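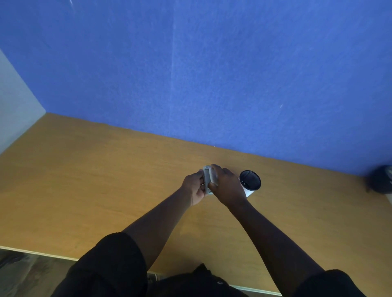

One Hand or Two? Handling Small Objects at a Table
Project report, spring term
Yasmine Mahrous and Noémi Rácz

Background

Our project started with a leaflet. Stovora sells small desk and kitchen storage, and the leaflet says its containers are "made for one hand." Kallaren makes the same promise in almost the same words. Neither says what was tested, or who did the testing. We wanted to know if people handle small things with one hand when they're left to do as they like, or if that's only how they look in a leaflet.

Noémi thought the claim was probably fair for anything lighter than a phone. I (Yasmine) didn't believe it for anything with a lid.

What we did

We used one plain wooden table against a blue wall and put out a changing set of small items: containers, cups, little devices with a round part on top. People stood at the table and were told to pick things up, look at them and put them back. They were not told what we were measuring. One of us marked down each handling as one-handed or two-handed. A handling began when the first finger touched the item and ended when the last finger left it.

We planned to stop at 300 handlings. We kept going, mostly to settle an argument, and finished with 1,157.

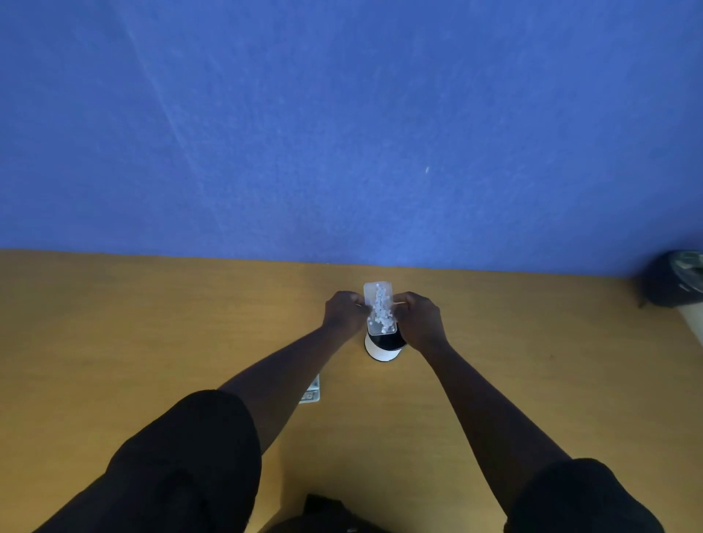 Containers caused the most trouble in the marking. If a person lifts one with the left hand and only steadies it with the right, is that two hands? We decided yes, and we know this choice pushes our numbers up. The clear plastic ones were the hardest to call. A container with small white pellets inside gets held upright between both hands, fingertips on the two long sides, and from where the marker sits it isn't possible to say which hand carries the weight. You could argue that people hold it like that to look at the pellets, and that a solid-colored box would get different treatment. We didn't have a solid-colored box of the same size, so we can't answer that.

Results

Of the 1,157 handlings, 768 used both hands. The rest used one. Noémi's view is that this sinks the leaflet. Mine, now, is more careful, even though I was the one who expected this result. "Made for one hand" could mean that one hand is enough, and a person who uses two hasn't proved that it isn't.
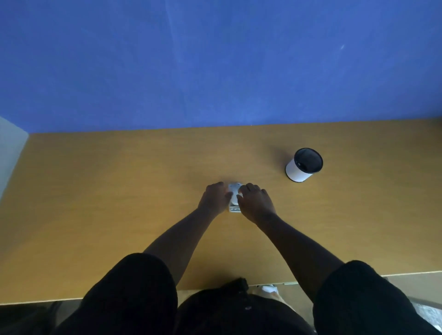
The other problem is that our table invites two hands. There was nothing else to do at it. In a real kitchen one hand is already holding a spoon or a door, and we would expect the share to drop. By how much, we have no idea.

We also tried Frota, a scoring sheet another group had used, where you rate each grip from firm to loose. We dropped it on the first Sunday. Our two sets of scores for the same handlings didn't look like they came from the same table – and we had been sitting side by side.

What we would change

Give people a task for the other hand. Mark lifting and steadying in separate columns. Get a second size of every container, including one you can't see into. We'd also like to ask Drarkis for the test behind its "easy grip" label, if there was one. Our email in February has not been answered.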